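Windside Chores, simulated set
README, last edited 11/24/22

What you get

4000 episodes of a two-armed robot doing housework in simulation, put together by the Walon group. Every episode has the head view, joint positions for both arms, gripper state and a short text label. Labels are in English. Two splits: train and held-out rooms.

Please read the next part before you write that robots can tidy a bedroom. They can't, at least going by this data. A success in our logs means the object ended up inside a target zone when the clock ran out. It says nothing about scuffed paint or whether the thing would still be standing a minute later.

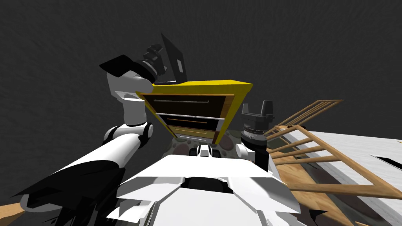 Furniture tasks are the weakest part of the set. Drawer opening uses a scripted policy with the handle position handed to it, so a high score there is a score for our script. Handles differ in ways that matter to a gripper: on the yellow chest, the top drawer has a thin silver bar running across it and the bottom one a short handle low down. The chest is also pitched over at a steep angle, and a policy that expects drawers to slide out level has no business claiming it. Tilted furniture is kept in both splits – filter on the "upright" flag if you don't want it.

Known problems

Contact is too forgiving. Kollár, our older solver, let fingers sink into panels. Drondska is better but still lets a light touch move heavy things.

Nothing in a drawer weighs anything. Real drawers have socks in them and stick in January.

We tried 20 of the drawer episodes on a real arm. It finished 2. We don't think more simulated data alone would fix that.

Use

Free for research. If you report a success rate, say which solver you used and report furniture tasks on their own line.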